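How does a robot learn to pick things up?

Think back to when you learned to tie your shoelaces. Somebody probably showed you, and then showed you again, and after a great many wobbly bows your fingers began to get the idea. A robot needs showing too – and it needs showing far more often than you ever did!

At Matthorpe, Uyên Kiều and Pouran Pakzad are teaching a robot called Sisay to tidy up. A lot of the lessons happen in a pretend room inside a computer, a bit like a video game, where dropping something doesn't leave a dent in the floor. Each try is saved as one example, along with the pictures that go with it. On a good Thursday they can save 122 examples before teatime, and so far Sisay has 846 of them to learn from.

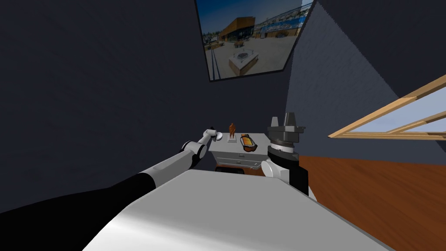 The pretend room has dark blue walls, and both views come from inside it. 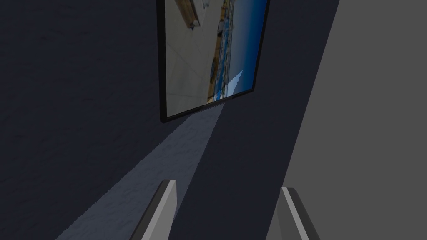

Why does one job need so many examples?

Suppose you had only ever seen one cup, and it was always in the same spot on the same table. You might think every cup in the world lived there! A learning system can make just that sort of mistake. So Uyên moves things a little to the left, or turns them round, or swaps one for another, and then the robot's arms have to reach in a slightly different way.

What happens to all the examples?

Pouran looks through them and puts a label on each one, such as "picked up" or "missed". The misses are useful as well, so please don't feel sorry for them. After that a computer program goes through the whole collection over and over, looking for patterns – how far to reach, when to open the fingers and when to close them.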